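Home | Features | Food | Archive

June
By Daiane Lins

I moved to Kinholm for the bread, more or less. Twelve bakeries for 2,366 people - I did the math on the bus and got off smiling! My favorite is Barroso, where the rye sells out by 4. 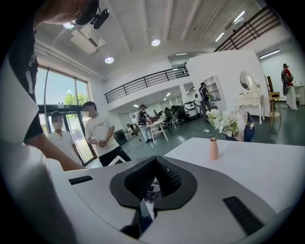
Waiting is half of buying bread, and I've gotten good at it. You stand near the entrance, hands clasped in front of you like the man in the white T-shirt, and you try to look patient. I never manage it (I smell butter and start inching forward).

Related
Montserrat Vidal on salted butter
Three soups for cold nights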